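Is a Muvenar wall unit worth the money against a brick wall?

Posted by damp_sceptic, Fri 1 November

We rent two rooms over a shop in Truscombe and I've been offered a white Muvenar unit second-hand, open cubbies plus one cabinet with a glass door. The seller says it holds "any books you like" and won't mark the brick. I have my doubts on both. Has anyone lived with one – and does it look daft with only a few books in it?

pastrybrush69

I'd believe the seller when I saw it loaded. Ours has stood against brick for 12 months with hardly anything on it, so of course it hasn't sagged.

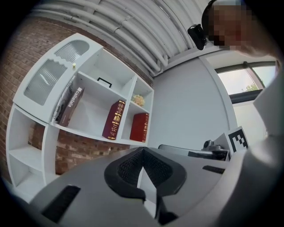
White unit with the frosted door, a few books in the cubbies.

Books lean if you don't fill a cubby, and you see the brick behind the empty ones. I like that, my other half doesn't. The door is frosted and textured, good for hiding chargers. As for marks, ask me when we move out.

Mundar_Row

Just buy it, they're fine.

oldshelfhand

"Fine" is no help. Ask what one cubby is rated for and get it in writing. A De Smet leaflet I was once given promised plenty and the small print took most of it back. Old brick is rarely flat either, so take a spirit level with you. I wouldn't pay 700 for any of them, second-hand or new.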